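Unit 6 Notes: Looking at Surfaces
Light and Materials for Makers, evening course
Handout for the second half of the term

These notes cover reflection, gloss and texture, and they go with the two lamp exercises. Bring a flashlight, a sheet of tracing paper and anything from your kitchen that shines. Really, anything! A spoon is one of the best teaching tools ever made.

1. Why surfaces look the way they do

When light lands on a surface, some of it bounces off, some goes in and is absorbed, and with thin or clear materials some passes through. Everything we call "finish" comes from the way those parts are shared out. A matte wall and a glossy tile can be the same color on a paint chart and still look nothing alike once they are up.

Two words to learn this week:

Specular reflection. The light leaves at the same angle it came in. Mirrors, still water and polished metal all do this. You see a picture of the surroundings in the surface, and you see bright highlights where a lamp happens to line up with your eye.

Diffuse reflection. The light scatters in every direction. Chalk, plaster, unglazed clay and most paper do this. The surface looks much the same wherever you stand.

Most real things do both at once, and that mixture is where the fun is. A glazed mug has a thin glassy coat giving you sharp highlights, and under it a clay body scattering its own color back at you. Tilt the mug and the highlights slide around while the color stays put. Try it tonight.

2. Curved shiny things

A flat mirror shows you an image of the room at its proper size. Bend the mirror and the image bends too. The outside of a spoon (convex) shrinks everything and keeps it upright. The inside (concave) flips the room upside down when you hold it at arm's length, then turns it right side up if you bring your eye very close. There is a crossing point where the image swells and falls apart, and I still love hunting for it.

On a rim or a fold the curve is very tight, so the whole room gets squeezed into a thin line. Some part of that line will nearly always be reflecting a lamp or a window. For those of you who draw: edges on metal are where your whitest white goes, and it should be narrow. Leave the paper bare for it if you can.

Holes, slots and ridges break the reflection into pieces. A hole reads as dark if little light comes back out of it. A ridge has its own small curved top, so it picks up its own small highlight. 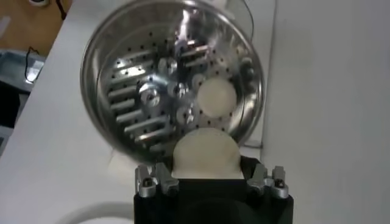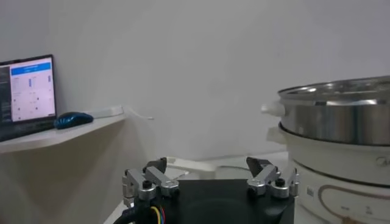
3. Gloss and how it is measured

A gloss meter shines a beam at a surface at a fixed angle and reads how much of it comes off at the matching angle. Paint makers use the readings to sort their ranges into matte, eggshell, satin, semi-gloss and gloss. The names are not the same from one company to the next, so always ask for a sample card.

The angle matters a lot. Almost any surface gets shinier when you look along it at a low slant. Put a plain sheet of printer paper on a table, bring your eye down level with it and look toward a window. It gleams! The same thing happens with a road on a bright day.

4. Texture and grit

Polishing is the business of making scratches smaller and smaller until they stop scattering light in a way we can see. You start coarse and work finer, and you can't skip steps. If you jump ahead, the deep scratches stay in and the fine paper just shines up the ground between them.

For the sample plates in this unit we start at 200 grit. Sand in one direction only, wipe the plate, turn it a quarter and go again with the next paper until every mark from the first direction is gone. Then wipe and turn again.

If you stop early and keep all your strokes in one direction, you get a brushed finish. Brushed metal stretches highlights out sideways, across the grain, and it hides fingerprints far better than a mirror polish does. Look at elevator doors and refrigerator fronts.

5. The lamp exercises

Exercise A: the moving lamp. Put one shiny object and one matte object side by side. Dim the room. Hold your flashlight high on the left and sketch only the brightest and darkest shapes on each. Move the light to the right and draw both again. Keep the sketches small and quick - a few minutes each is plenty.

Exercise B: the big soft light. Hold the tracing paper in front of the flashlight, as close to the objects as you can get it. Notice what happens to the highlight on the shiny one. It grows and softens, and takes on the shape of the paper. The matte object changes much less, apart from its shadow, whose edge goes fuzzy.

Write two sentences on each exercise under your sketches. Plain words, please. "The white spot got wide" is a perfectly good observation.

6. For next time

Read the Clovell booklet on glazes, the section on crackle and satin finishes. Sample plates and spare sanding paper are in the Plornasel box in room 509. Please put the used paper back in order of grit, coarse at the front.

Handout revised November 15, 2020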